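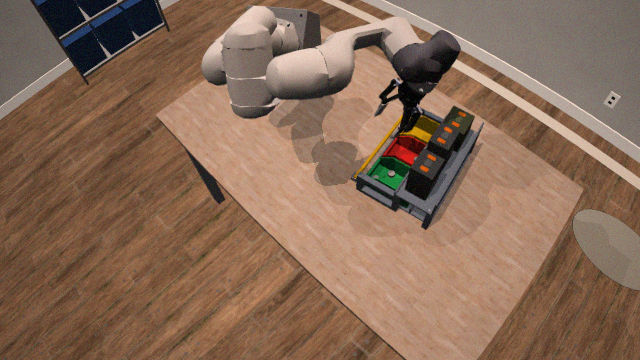

I've been setting up the Stella cell in simulation for two weeks of evenings now and I'm finally at the point where I look forward to switching it on! Same layout I want for the real bench at Skunutholm: one arm, one table, parts rack within easy reach. The bit I keep going back and forth on is where the rack goes. At the moment it sits at an angle to the arm, with the green bin at the near end and the yellow one furthest along, and the right-hand finger comes down right beside the yellow bin. Lovely short moves, but tight. I've run it more than 2000 cycles in Yammine with the mount left exactly where it is, and I'd rather shift the rack than the arm. How much room do you lot leave at the far bin?
posted by flatbelt

12 shares

Great to see this coming along! Move the rack. Always move the rack. If you shift the arm you have to redo the base frame and then every taught point is suspect. I'd slide it towards the near corner until the fingers can open fully over yellow with nothing next to them, then save the rack as its own frame, so next time you only re-teach the one corner.
posted by grubscrew_pete

Don't agree, sorry. A rack frame is only as good as whatever holds the rack down. In Yammine it stays put for ever. On a real table someone leans on it on a Tuesday and the frame is wrong by the thickness of your fingertip. Fit 2 dowels and a stop first, then worry about frames.
posted by oilcan

Ha, fair, dowels are on the list. I still want the frame as well though, it costs nothing and it saved me ages when I moved the tray. Which brings me to the other half of the cell, the fingers themselves.
posted by flatbelt
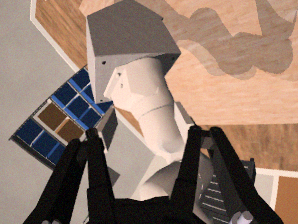

2 min read

I had a proper look at clearances down at finger height, with the white figure standing between the two fingers and the blue tiled tray off to the left. The left finger overlaps the lower edge of the tray from this angle, so I don't trust my eye on it at all and I've put a distance check on both fingers instead. It stops the arm before contact and writes the joint angles to a log. Last night it tripped at cycle 1886, which was brilliant, because I could go straight to the pose and see the left finger was the one too close.
posted by flatbelt

Ooh, log the gripper opening too, if you don't already. Those fingers are blocky and they swing on linkages, so the tips don't travel in a straight line as they close. I lost a whole weekend to that on the Rorkden cell. Everything cleared when open, everything cleared when shut, and it clipped halfway.
posted by mudlark

This is the best tip in the thread. Can you check the middle of the stroke in Yammine, or only the ends?
posted by grubscrew_pete

You can, just add a few waypoints to the close. It slows the run down a fair bit.
posted by mudlark

I'd still do it by hand on the real one. Slowest speed, finger on the stop button, watch the tips the whole way. Do that after every finger change as well, and wipe the pads while you're there.
posted by oilcan

Doing both! Waypoints tonight, rack over towards the near corner after that, and I'll put the new log up when it's had a full run. Has anyone got a dowel size they like for a bench this sort of size?
posted by flatbelt

8 mm, reamed, and leave one hole as a slot.
posted by oilcan

10 comments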